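Nestton Robotics Club Arm Handbook
Section 4: Setting Up the Table and Running Your First Pick
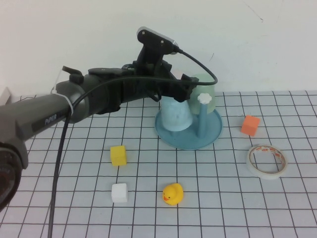
Welcome back! If you have made it through Section 3, your arm is bolted down, it has its power, and it has said hello to the laptop, so now we get to the fun part. Please take your time with this section, even if your teammates are itching to see something move. Most of the trouble our teams had last season came from a table that was set up in a hurry, and an extra few minutes here will save you a whole afternoon later on. Have a look at how the cable leaves the back of the camera, arcs over, and then follows the arm, because that bit of slack is what you will be copying in step 3. The blue cup sitting upside down on its stand is the kind of starting position we want for every first pick, with the rim down and the bottom up.

Before you begin

You will need the grid table, the cup stand with its cups, a few foam cubes, the rubber duck if your team has been lent one (they do go missing!), and the practice sheet from the back of this handbook. One person drives, one person stays by the stop button, and everybody else keeps their sleeves and their snacks well away from the grid.

CAUTION: Never reach across the grid while the arm has power. It can start moving with very little warning, and it doesn't know your hand from a cube.

Setting up

1. Wipe the tabletop with a dry cloth. Crumbs and eraser bits get under the cups and make them rock.

2. Send the arm to its rest position from the laptop and wait for the green light on the club's control page.

3. With the power off, run your fingers along the camera cable from one end to the other. Leave a loose curve behind the camera, big enough for the wrist to turn fully both ways without pulling.

4. Put the cup stand toward the back of the grid, then set your cups upside down on its base.

5. Place the foam cubes and the duck wherever you like in front of the stand or to the side of it, leaving room for the gripper to come down between them. Write their grid squares on your practice sheet.

6. Turn the power on and set the speed to 22 percent. Yannick Pichon, who wrote the control page, has locked anything over 50 for first-year teams, so please don't ask him for the password.

7. Open the gripper fully, bring it over the cup, and lower it in small taps of the arrow key. Stop as soon as the fingers are on either side of the cup.

8. Close slowly, lift a little, and hold while you count to five. Set the cup back down where you found it and open the gripper.

NOTE: If the cup slides as the fingers close, you are off to one side. Open up, go back to step 7, and move over by a single tap.

NOTE: If the page shows error 628, the camera plug has worked loose. Power off first, push it home, and start again from step 2.

Once you have a few clean lifts on your sheet, show it to Colette Hervieu and she will sign you off for Section 5, where we start on the cubes.

Handbook revised June 2020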